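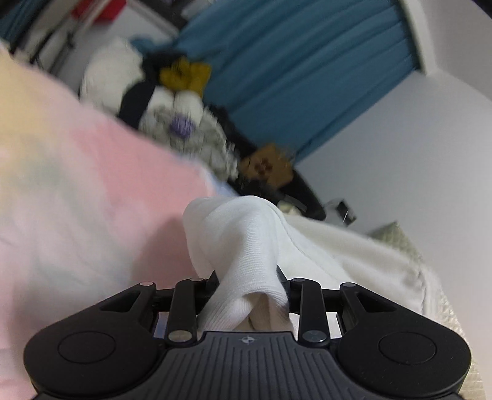

Pindar Hand-Held Gripper: Home and Shared Workshop Build
Unit 7 Handout: Assembly Checks and First Handling Work on Cloth

Last updated: November

Purpose of this unit

Students entering this unit have printed or cut their parts, finished the body, and fitted the two arms. The present handout covers the checks that must be made before the Pindar gripper is used, the choice and preparation of cloth items, and the handling exercises that make up the graded portion of the unit. It replaces the shorter handout issued with the first version of the kit.

The course is offered through Studidico in two forms. Home students carry out all steps at their own residence with the tools listed in Unit 2. Workshop students attend the shared benches at Monden and may use the drill press and the heated-insert station there during open hours. The exercises and the grading are the same for both groups. A home student who lacks a tool named in this handout may reserve a bench at Monden through the Studidico page, subject to space.

Terms used

Body: the central part held below the fingers, to which both arms are attached.

Linkage: the set of short bars and pins that carries motion to the fingers. The course uses the Þorgeirsson linkage pattern, introduced in Unit 4.

Pad: the contact surface at the inside of each finger. Pads are wear parts and are replaced during the course.

Grasp: a closing of the fingers that takes hold of the item. A closing that takes hold of nothing is recorded as a miss.

Pinch: a grasp in which cloth is held between the tips alone.

Assembly checks

The following checks are made with the gripper open, unloaded, and supported on a flat surface. They are repeated at the start of every session, including sessions that follow one another on the same day.

1. Pins. Each pin must sit fully in its bar. Turn the gripper over and confirm that no pin slides out under its own weight. A pin that moves sideways is to be removed and refitted. Adhesive may not be used on any pin.

2. Play in the joints. Hold the body still and press each finger gently up and down. A small amount of movement is acceptable. If one side moves noticeably more than the other, take both sides apart and compare the bushings. Students often replace only the loose side and then find that the fingers no longer meet.

3. Closing. Close the fingers slowly. The tips should reach the centerline together. If one tip arrives early, loosen the inner screws on both sides, bring the tips together by hand, and tighten the screws a little at a time, moving from one side to the other.

4. Pads. Pads must lie flat on their backing with no lifted corners. Clean them with a damp cloth and let them dry fully. Solvents will damage the surface texture.

5. Return. Open the fingers to the full width and release. Repeat this movement 15 times. The motion should feel the same at the end as at the start, with no scraping sound and no point at which the arms hesitate.

Record the result of each check in the build log, including checks that pass. A log that contains only faults will be returned for completion.

Common faults at this stage

Stiff motion in one direction usually comes from an overtightened inner screw. Back the screw off by a quarter turn and test again before removing any part.

Stiff motion in both directions points to rough edges inside the bar holes. Clear the holes with the hand reamer from the kit. A powered drill should not be used for this step, as it tends to leave the hole oval.

Fingers that twist as they close have most often been fitted with a left bar on the right side. The two bars look alike when laid side by side, and the mark on the inner face is easy to miss after sanding. Compare both against the printed sheet from Unit 4.

Pads that slip on cloth but hold well on a block of wood are generally dirty. If cleaning does not help, replace both pads as a pair.

Why cloth is used

Earlier units used rigid blocks. A block has one shape, and a student who closes on its middle will nearly always lift it. Cloth gives way under the tips, folds over on itself, and changes shape every time it is put down. A gripper with uneven closing may pass every test on blocks and still fail on a sweater sleeve. For this reason the faculty treats cloth handling as a test of the build as well as of the operator.

Cloth also shows the effect of approach angle. When the tips come down steeply on a single layer, they tend to press the layer flat and close above it. A lower approach lets one tip slide under a ridge while the other comes to meet it. Students should try both approaches on the same item and write down what they observe.

Choosing the item and the surface

Each student needs one garment of plain color, large enough to be bunched and small enough to be lifted clear of the surface. Knit garments are preferred for the first session. The ribbed portions at a cuff or hem give the tips something to close on, while the smoother portions are harder and are better left for the second session. Garments with metal buttons, exposed zippers, or loose trim are not suitable.

A bed, a couch, or a padded bench is an acceptable surface. A soft surface yields when the gripper presses on it, which protects the tips of a new build. It also allows the tips to catch the covering together with the garment, and students working on a bed must watch for this. A catch of both layers is recorded as a miss, even when the garment comes up.

Work in even light. Home students working in the evening should turn on the main room light and check that the body of the gripper does not throw its own shadow over the point of contact.
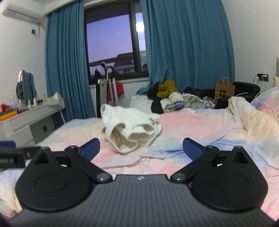
Before the first grasp of a session, bring the open gripper over the garment and pause. Decide where the tips will land and say the chosen point aloud or write it down. The pause is part of the exercise. Students who skip it generally make a series of small corrections during the approach, and the log then tells the instructor very little about whether the choice or the build was at fault.

Good points of contact include a standing ridge, the rim of an opening, and a place where several folds come together. Poor points include a flat single layer, a thick seam crossing, and any place where the garment is trapped under its own weight.

Exercise A: Pinch and hold

Drop the garment from waist height so that it lands in a loose pile. Do not arrange it. Select a ridge, approach, and close. Hold the cloth just clear of the surface for a slow count of seven, then open the fingers fully and withdraw. Note whether the cloth stayed in place, crept, or fell.

The grip should be firm enough to prevent creep and no firmer. Strong closing force bends the bars slightly and hides an alignment fault that would otherwise be visible. If the arms are seen to bow, reduce the force and begin the attempt again.

Exercise B: Lift and spread

Grasp the garment at the rim of an opening and raise it until most of the cloth hangs free. Lower it while drawing the gripper toward the body so that the garment spreads as it lands. One pass will seldom spread it completely. Take a second point of contact and repeat as needed. The aim is a garment that lies mostly flat, with its openings visible. Neatness is not graded.

Exercise C: Move and place

Mark a target area on the surface with a towel or with removable tape. Transfer the garment into the target area with as few grasps as possible. The free hand may not touch the garment during the transfer. Students who need to reset must start the attempt over and log the earlier one as incomplete.

Session length and record keeping

The unit requires 200 logged attempts across the three exercises, divided as the student sees fit, with none of the exercises left out. These should be spread over several sessions. Hand fatigue has a clear effect on closing force, and attempts made late in a long session are seldom useful. Stop when the grip begins to feel uneven.

For each attempt, enter the exercise letter, the chosen point of contact, the result, and any change made to the gripper since the previous attempt. Entries made from memory at the end of a session will not be accepted. The combined record from earlier groups now holds 2,395 attempts and may be viewed on the Studidico page in read-only form. Students are encouraged to read the entries for knit garments before beginning Exercise B.

Safety and care

Keep fingers, hair, and jewelry away from the linkage while it is moving. The gap between a bar and the body closes quickly and can pinch skin. Do not lift a garment that is being worn. Keep power cords and charging cables out of the working area, and do not use the gripper on or near a lit stove, an iron, or a space heater.

After each session, remove lint from the pin areas with a dry brush. Store the gripper with the fingers open so that the pads do not take a set. Workshop students must return the reamer and the brush to the drawer marked for Unit 7 before leaving the bench.

Submission

Submit the build log, the attempt log, and one page describing a fault found during the unit and the steps taken to correct it. Students whose build showed no fault should describe the check that came closest to failing. Workshop submissions may be left at the Monden desk. Home submissions are made through Studidico only, as a single file.

Reading for Unit 8: the section of the Þorgeirsson notes on worn bushings, and the parts list for the replacement pads.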